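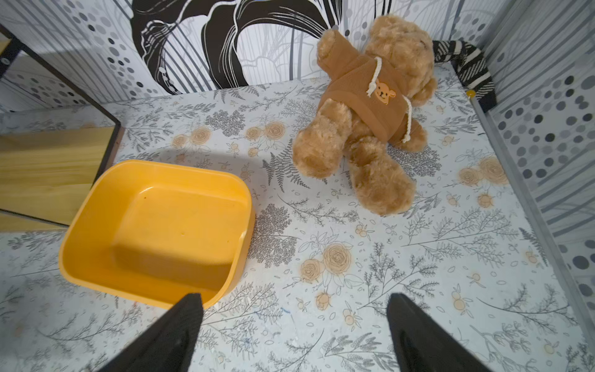 Tidy tray

A tidy tray is a shallow, open container used indoors to collect small loose objects from a floor, table or play mat before they are put away. It is usually rectangular, with rounded corners and low walls, and has no lid. The name covers both trays sold for the purpose and ordinary trays borrowed from the kitchen or office.

Tidy trays are most often found in playrooms, children's bedrooms and craft rooms. They are normally used together with shelves, hooks and baskets, where the objects go afterwards.

Other names: gathering tray, sorting tray, floor tray, pick-up tray (Prirkach)
Typical material: moulded plastic
Related articles: Play mat; Wall basket; Toy rotation; Hook rail

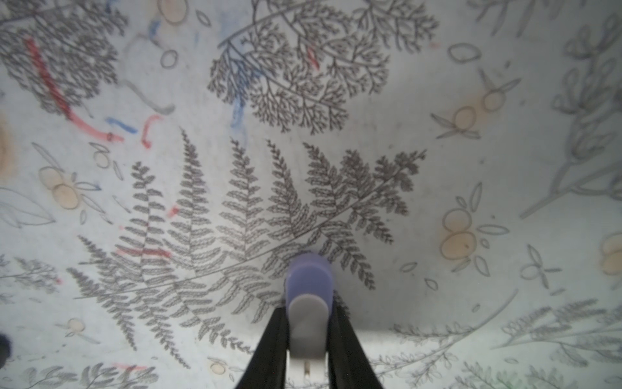 Article by Aiguo Tang. Checked for the Udex Household Encyclopedia by Lamduan Somboon. Last revised in May.

Form

The walls of a tidy tray are low enough for a hand to reach in flat and high enough to stop small items rolling out. A wall height of 50 mm is usual in trays sold for home use, and a length of 400 mm is common. Longer trays are harder to carry level when full, and are mostly seen in nurseries and schools.

The sides generally flare outwards a little. This lets empty trays nest inside one another, and it also makes the tray easier to lift, as the fingers fit beneath the rim. Corners are rounded on nearly all moulded trays. Square-cornered trays exist in wood and in folded card, but crumbs and dust gather in the corners and they take longer to wipe.

Plain, strong colours are preferred. Yellow is widely used, and a yellow tray stands out well on the pale, patterned floor coverings found in many playrooms. The inside is normally left without a pattern for the same reason: a small object is easier to pick out against a single colour. Scuffs along the rim are a normal sign of use and do not affect the tray.

Use

The tray is set down near the middle of the area to be cleared. Small objects are moved into it from the surrounding surface, working inwards from the edges. Large soft toys are generally left out, as one teddy bear can fill the whole tray, and are sat in a corner or carried straight to a shelf.

When the surface is clear, the tray is lifted and taken to where the objects are kept. Some households empty it at once. Others leave it on a shelf until the evening and sort it then, a habit known in the Luo district as a "seven o'clock tray".

Objects commonly gathered include building blocks, rubbers, glue sticks, pen caps, hair bands, toy cars and odd socks. Wet items, food and anything sharp are kept out. A dirty cup or spoon goes directly to the kitchen.

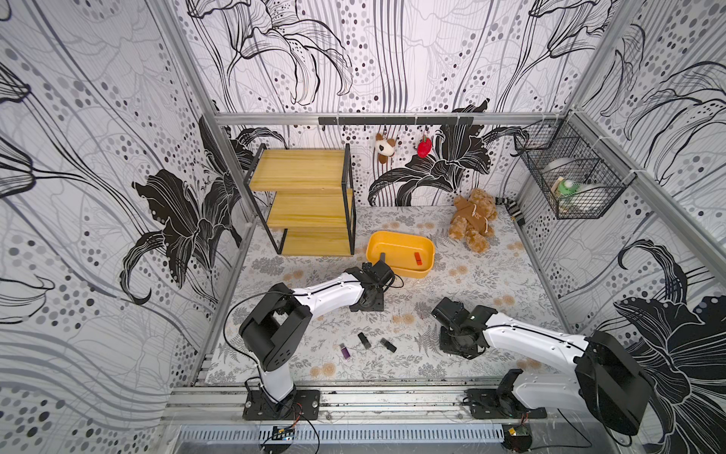 Storage used with the tray

Open shelving is the usual partner to a tidy tray. A low unit with 3 shelves allows a small child to reach each level, and the lowest shelf is often kept free for the tray itself. Metal frames with wooden shelves are common, being light to move and easy to dust.

Hook rails are used for items with a loop, such as keyring toys, small bags and aprons. A dog or a strawberry in plush will hang from a hook and take up no shelf space at all. Rails are fixed high on the wall where the contents are mainly for show, and at shoulder height for the child where they are in daily use.

Wire mesh baskets can be fastened to a wall or rail with screws, brackets or cable ties. They suit light, awkward objects that do not stack, such as bowls and small bottles. Mesh lets dust fall through and leaves the contents visible from the side, though narrow items such as pencils may slip between the wires. A basket fastened with cable ties should be checked from time to time, as ties loosen under load and become brittle in strong sunlight.

Floor coverings

A smooth covering makes gathering easier than carpet does. Printed sheets and mats are popular, and botanical designs of ferns, leaves and seed heads in grey on a pale ground are found in many ranges. Such prints hide light marks well. They can also hide small objects, particularly white or grey ones, which may lie among the drawn stems and be passed over. Looking across the surface from a low angle helps, as a raised object casts a shadow and a printed one does not.

In a household survey carried out at Buromura, 63 per cent of those who used a patterned mat said that they had missed a small item on it at least once during the previous week. Pale rubbers and blocks were named most often.

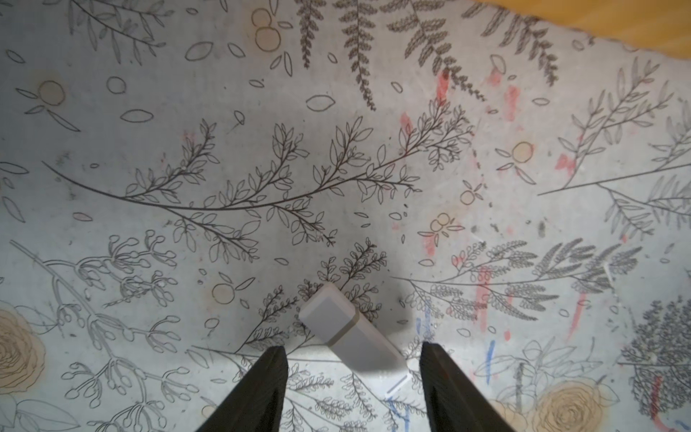 Small white block on a sheet printed with ferns and leafy branches.

Crayon and marker marks on a printed sheet are treated according to the material. Coated sheets are wiped with a damp cloth and a little washing-up liquid. Woven cloths are washed, with the mark treated first. Abrasive pads are avoided on all printed surfaces, as they take the pattern off along with the stain.

Care

Plastic trays are washed by hand in warm, soapy water and dried before they are nested. Specks and grit left in the base will scratch the tray stacked inside it. A tray with a cracked wall is best replaced, as the broken edge can catch the skin and repairs with tape seldom last.

Trays are stored flat or on edge. Storing them on edge against a radiator may warp the base, after which the tray rocks when set down. A slight warp can sometimes be corrected by leaving the tray upside down on a level surface with a few books on it overnight.

Regional names

In Prirkach the tray is called a pick-up tray and is commonly bought with a matching brush. In the Luo district the same word is used for the tray and for the job of filling it, so that a child may be asked to "do a tray" before supper.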